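Décalage entre caméras de poignet et caméra de tête au rejeu

Saranya Naidu
septembre 2021

Bonjour,
Tâche de pliage à deux pinces tenues à la main, une caméra fisheye sur chaque pince, une troisième à la tête. Les trois flux passent par Grinon et sont horodatés à la réception. Au rejeu, l'ouverture des doigts estimée depuis le poignet est en retard sur la vue de tête, de 90 ms environ. Trois vues, même poste, non appariées dans le temps :

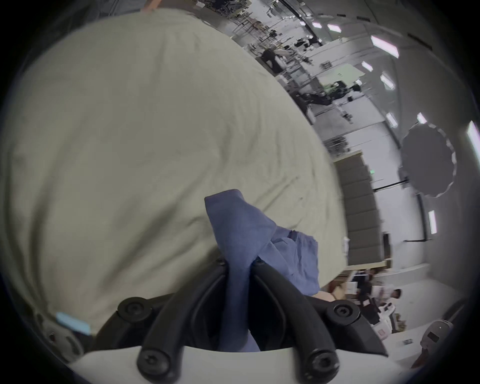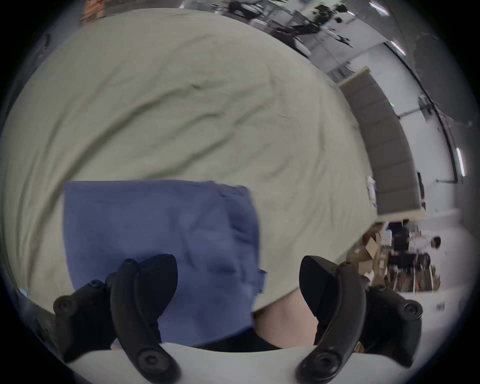
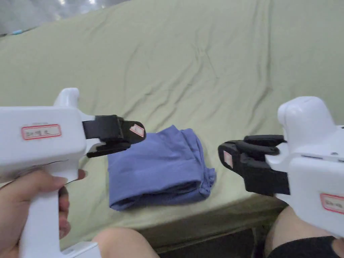
Le retard n'est pas constant : il augmente au fil de l'épisode et revient à zéro au redémarrage du nœud. J'ai essayé de corriger par un offset fixe dans le fichier de calibration, sans résultat. Dérive d'horloge ou file d'attente ?

Aníbal Restrepo

File d'attente. Une dérive d'horloge ne repart pas de zéro avec le nœud. Horodatez à l'exposition côté pilote, passez la file à 2 et regardez les trames perdues. Ensuite seulement, recalez par corrélation croisée sur la vitesse angulaire du gyroscope. L'offset fixe est à retirer, il fausse aussi la SLAM.

Fidelina Paucar

Même souci avec Villca, réglé en changeant de hub USB. Pas cherché plus loin.

Saranya Naidu

File à 7 par défaut, en effet. À 2, plus de croissance. Reste un écart constant, je passe au gyroscope.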